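Speaker notes: the Velta pavement kit, what we'd be paying for
6 February 2025

Opening
Start with the price list, not the demo reel. Velta comes from Hornik in two parts: the navigation licence, and the simulator it is trained and tested in. The brochure gives them one page between them. Most of the good numbers belong to the simulator.

Ask for a show of hands: who has read the test annex? (Pause. Move on either way.)

The claim
Hornik quotes 2,467 simulated runs, with 1,036 of them on the city corner map. Say both figures slowly. Then say that the annex doesn't define a run. Crossing one slab and stopping might count. I asked in writing and was sent the brochure again.

What the simulator looks like
Leave these up for a bit and let people look before talking.

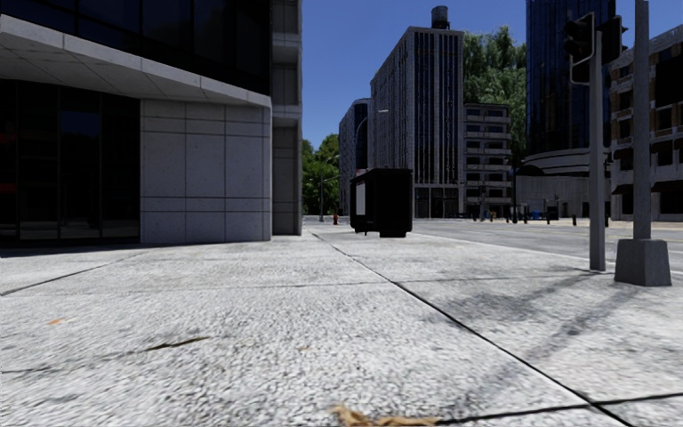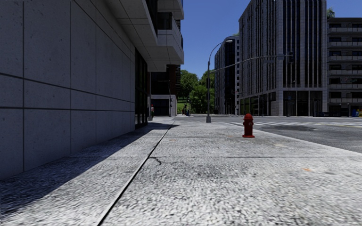

Velta simulator, city corner map. Clear sky and pale paving in both views, a red hydrant in each.

Credit where it's due: as rendering goes, I've no complaints. The paving has joints and cracks in it, there are shadows across it, and shadows do upset cheap vision systems. I'd happily use it to catch daft mistakes before a machine goes outdoors.

My trouble is with what they sell it as. The brochure says "street ready". Our streets in Ikelitz have wheelie bins, scaffolding, parked vans with two wheels up on the kerb, and drizzle from October onwards. I asked which of those can be switched on. Rain is "on the roadmap". Bins can be had as an extra asset pack, priced separately. Vans I'm still waiting to hear about.

Compare with Igwe
Keep this short, people will have seen their talk. Igwe's simulator is uglier and slower to load. But they hand over the logs, failures included, and you can replay any of them yourself. Hornik gives you a pass rate. If I had to pick today I'd take the ugly one with the logs.

Cost
Licence is for 3 machines minimum. We have 2. They wouldn't budge on that, so we'd be paying for one that doesn't exist. Simulator updates stop after the first year unless you renew the lot.

What I'd ask for before signing
The definition of a run, in the contract.
Every failed run on the corner map, with the settings used.
One week on our own pavements, in February, whatever the weather.

If they say no to the last one, I'd stop there.

Questions
Someone will ask if I'm against simulators. I'm not, we use one. Someone may ask about insurance: say we've had no answer from the broker yet, and take the next hand.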